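Washing and Storing Cream Glazed Cups and Bowls in a Shared Workroom
By Nele Ostermann
Last revised 2nd May

Scope

This procedure covers hand washing, drying and put-away of light-colored glazed tableware in a room with no dishwasher. It was written for the Clisamine tableware line but applies to any stoneware with a pale glaze and an unglazed foot ring. It does not cover crackle glazes, gold rims or anything that has been glued.

What you need

Dish soap without bleach or citrus oil
Two basins, or one sink and one basin
A soft sponge and a separate bottle brush
Baking soda
Two flat-weave cotton cloths, one dark and one white
A drying rack with coated wires
Felt or paper separators

Terry cloth leaves lint on a matte glaze. Flat-weave cotton or linen does not, provided it has been washed at least twice before first use. New cloths should be washed without fabric softener, which leaves a film that repels water and makes the cloth useless for drying.

Step 1. Sort

Separate pieces with tea or coffee residue from pieces that only need a rinse. Set chipped pieces aside. A chip on the foot is cosmetic. A chip on the rim takes the piece out of use, since the exposed body absorbs liquid and the edge can cut a lip.

Run a fingertip around the rim of each piece before it goes into the water. Hairline cracks are easier to feel than to see on a cream glaze. If in doubt, hold the piece by the foot and tap the wall with a knuckle. A sound piece rings. A cracked piece gives a short dull note.

Step 2. Wash

Fill the first basin with hand-hot water and a small amount of soap. Wash the inside first, then the rim, then the outside, then the foot. Keep one piece in the basin at a time. Stacked pieces grind against each other at the foot ring, and the unglazed ring is hard enough to scratch the glaze of the piece below.

Rinse in the second basin. Change the rinse water when it starts to look cloudy. Do not leave pieces standing in it. The unglazed foot takes up water slowly and gives it back even more slowly, and a foot that goes on a shelf damp will leave a ring on the shelf.

Step 3. Treat brown marks

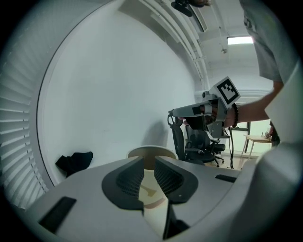 Brown marks on a pale glaze have three usual causes: tannin, metal transfer and iron in the clay body. Each is treated differently, and the last is not treated at all. Shape is a first indication. A curved, faint brown marking on a pale beige surface, of the kind between the two dark pads, may be a tannin line, a tool mark under the glaze or part of the decoration, and it should be tested before any scrubbing is done. Wet the mark, rub it lightly with a white cloth and look at the cloth.

If color comes off on the cloth, the mark is tannin. Mix baking soda with water to a thick paste, apply with a finger, leave for 16 minutes and rinse. Repeat once if needed. If a trace remains after the second pass, leave it for the next wash. Longer contact does no further good on a sound glaze.

If the mark is gray-brown, thin and straight, it is probably metal from a spoon. Baking soda may lighten it. A mild cream cleanser removes it, but use the cleanser on glossy glazes only. On a matte glaze it polishes the spot, and the polished spot is permanent.

If nothing comes off and the surface feels continuous under a fingernail, the mark is under the glaze. Leave it alone. In October Shoaib Shaikh spent most of an afternoon on a Plarnine bowl with a mark of this type and succeeded only in dulling the glaze next to it.

Step 4. Dry

Shake off loose water over the basin. Place each piece upside down on the rack, tilted so that air can reach the inside. A cup set flat on its rim traps moist air and dries from the outside only.

After 20 minutes or so, wipe the inside and rim with the white cloth. Any residue missed in Step 2 will show on it. Use the dark cloth for the foot and for wiping down the counter. Keep the two cloths apart — a dark cloth used inside a cup hides exactly what the white one is there to show.

Hang both cloths open when finished. A cloth left in a heap on the counter stays damp in the folds and starts to smell within a day.

Leave the pieces right side up on a dry surface until the foot is dry to the touch. Overnight is enough in a heated room.

Step 5. Put away

Bowls may be stacked with a separator between each pair. Cups are not stacked. Store them right side up with the handles, if any, pointing the same way.

Check the shelf rating before loading it. The Naqvi shelf in our room is 600 mm wide and 420 mm deep, and it takes one row of bowls at the back with cups in front. Heavy serving bowls go on the bottom shelf regardless of how often they are used.

Shelf liner should be smooth. Ribbed rubber liner holds grit, and the grit ends up in the foot rings. The Trorport liner, stock number 1349, can be wiped with a damp cloth and cut with ordinary scissors.

Maintenance

Wipe the shelves whenever they are empty enough to reach the back. Replace paper separators when they show rings. Felt separators can be washed by hand in cool water and dried flat. Replace the sponge as soon as it feels gritty, and do not use it on the sink afterward if it is going back to the dishes.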